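Chapter 7

Laying a Place: Tableware, Portions and the Price of a Plate

In this chapter
Why plate size matters to a kitchen's costs
Cover, setting and place: three words that get muddled
Choosing colour and shape
Breakages and how to budget for them

Key terms: cover, rim, well, par stock, replacement rate, table plan

7.1 The plate comes first

Most people who open a small restaurant spend months on the menu, weeks on the name and one tired afternoon on the plates. The plates then outlast both. Menus are rewritten each January, names are repainted when the lease changes hands, and the same crockery goes on travelling between kitchen and dining room until it is chipped beyond decency.

A plate has two parts that concern us. The well is the flat or slightly sunken middle where the food goes. The rim is the border where the food does not go, unless the chef has been to a course. A wide rim makes a modest helping look deliberate. A narrow rim makes the same helping look generous, and a plate with no rim at all makes the gravy the customer's problem.

Take the case of Kisetti, the café we shall follow through Part Two. Kisetti seats 39 and opened with large flat dinner plates at every place. Cooks fill the space they are given, and within a season the kitchen was serving far more potato than it had costed. Moving to a smaller plate brought the potato bill back into line. There were two complaints, one of them about the music.

7.2 Covers, settings and places

The trade uses "cover" in two senses and sees no reason to apologise. It can mean one customer served, as in "we did 80 covers last night". It can also mean the full set of tableware laid for that customer. In this book, cover means the customer. The tableware is the setting, and the spot on the table where it sits is the place.

A setting is built outwards from the plate. Forks go to the left and knives to the right, with blades facing in. Glasses stand above the knives. The side plate goes to the left, where every guest at a round table will hesitate over it until somebody bolder takes the wrong one and settles the matter for the evening.

Par stock is the quantity of each item you need to get through a service without washing up in a panic. For dinner plates, allow two for every seat, plus a reserve. Puswood, a hotel you will meet again in Chapter 9, counted its crockery for insurance purposes and found 2783 pieces, of which 303 were saucers that matched no cup in the building. They had been stored with great care.

7.3 Choosing colour

White is the usual choice, and the arguments for it are dull and sound. It suits most food, it can be matched years later, and a stain shows up before the customer finds it. Coloured plates need more thought. Blue flatters fish and does little for stew. Pink is kind to salads and pale puddings, and it stands out well on a white table, though it can make rare beef look as if it has had a shock.

Whatever colour you favour, try a single plate on the table you mean to use it on, under the lights you mean to use. Showroom lighting is designed to sell plates.

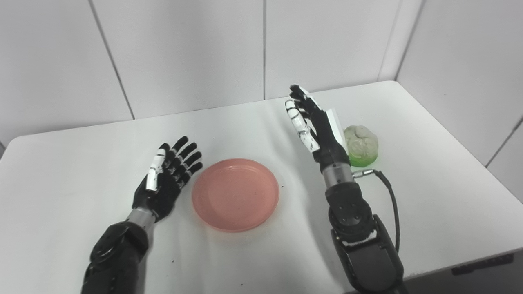 7.4 Breakages

Plates break. The replacement rate is the share of your stock that you expect to buy again in a year, and a new owner nearly always sets it too low, having never watched a full tray meet a swing door.

Before ordering, ask the supplier how long the range will stay in production. Kisetti bought its first set from Illuver, in a pattern that was withdrawn shortly afterwards, and spent the next two years hiding the odd ones under soup bowls. The bistro Šťastný took the opposite course and bought only mismatched plates from the start. Its replacement rate is much the same as anyone else's, but it is the only business in this chapter that has never had to match anything.

Before you read on

Find the largest and smallest dinner plates in your own kitchen. Measure the well of each, leaving out the rim, and write both figures down. You will need them for the costing exercise in 7.5.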